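La colada sigue esperando

Llevo media vida leyendo que el mayordomo mecánico llega el año que viene. Lo leí de niño en una revista de peluquería, lo leí de estudiante en un suplemento dominical y lo he vuelto a leer esta mañana, mientras doblaba camisetas. El mayordomo se retrasa. Las camisetas no.

Vaya por delante que no soy enemigo de las máquinas. Tengo lavadora, y la defendería con las armas si hiciera falta. Tengo un aspirador redondo que recorre el pasillo con la determinación de un notario y que, una tarde de cada 6, muere abrazado a los flecos de la alfombra. Lo compré para ganar tiempo. Ahora levanto las sillas antes de que pase, recojo los cables, cierro la puerta del baño y le vacío las tripas. Mi madre llamaba a eso limpiar.

El malentendido viene de lejos y tiene que ver con lo que consideramos difícil. Admiramos al que juega bien al ajedrez y no miramos siquiera al que hace una cama. Luego resulta que el ajedrez cabía en un ordenador de los de hace décadas y que la cama sigue resistiéndose. Una sábana bajera ajustable, con sus cuatro esquinas elásticas y su mala fe, es un problema que yo mismo resuelvo a la tercera y de mal humor. Pedirle a un brazo articulado que lo haga mejor me parece una descortesía.

En los talleres la cosa pinta distinta, o eso dicen los folletos. En julio visité en Plotthorpe el almacén de Reria, una empresa que vende menaje por catálogo, y me enseñaron con orgullo la línea automática. Cajas iguales, a la misma altura, con la etiqueta mirando siempre hacia el mismo sitio: una maravilla, se lo aseguro. Al fondo, detrás de una cortina de plástico, 9 personas preparaban los pedidos que llevaban algo blando, algo frágil o algo con forma de paraguas. Pregunté cuándo les tocaría el turno a las máquinas. Me ofrecieron un café.

Ahí está el truco. La fábrica funciona porque alguien se tomó la molestia de construirla a la medida del robot: suelo plano, luz constante, piezas que no cambian de opinión. Mi cocina se construyó a la medida de nadie. El cajón de los cubiertos se abre solo si uno levanta un poco el de encima, y el trapo bueno nunca está donde estaba ayer. Para automatizarla habría que derribarla, y a mí todavía me queda hipoteca.

Los fabricantes, entretanto, han aprendido a rodar vídeos. La firma Briltstead presentó el suyo hace un par de inviernos: un autómata esbelto pliega una toalla con música de piano. Lo vi dos veces antes de reparar en el numerito de la esquina, que advertía con letra muy discreta de que la grabación iba acelerada. Hice la cuenta en una servilleta. A su ritmo real, mi cesto de la ropa le ocuparía 200 minutos, siempre que yo le fuera pasando las toallas de una en una y bien estiradas, momento en el cual ya casi estarían dobladas.

El trabajo de verdad se parece bastante menos al piano.

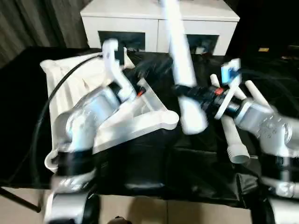 ¿Puede hoy una máquina encargarse sola de las tareas de una casa cualquiera?
De alguna tarea suelta, con el terreno preparado y alguien cerca; de la casa entera, todavía falta mucho.

Me gusta esa respuesta porque decepciona por igual a los entusiastas y a los agoreros. Los primeros querrían que ya hubiéramos llegado; los segundos, que no fuéramos a llegar nunca, y me temo que también se equivocan. Hay gente seria ocupada en que dos pinzas aprendan a tratar con lo blando y lo arrugado, y algún día lo conseguirán. En Midtbø, donde vive mi hermana, la residencia de mayores probó una temporada un carrito que repartía la ropa limpia por las plantas. Iba despacio y pedía paso con una educación exquisita. Las auxiliares le cogieron cariño, aunque seguían siendo ellas quienes metían la ropa en los armarios.

Yo me conformaría con poco. No le pido conversación ni que me traiga las zapatillas. Le pido los calcetines: que los empareje, que los guarde y que me explique, si puede, adónde va el que falta. El día que una máquina haga eso en mi casa, con mi luz y mis cajones, retiraré este artículo y le cederé la columna.

Mientras tanto tengo una lavadora que pita y una bajera por doblar.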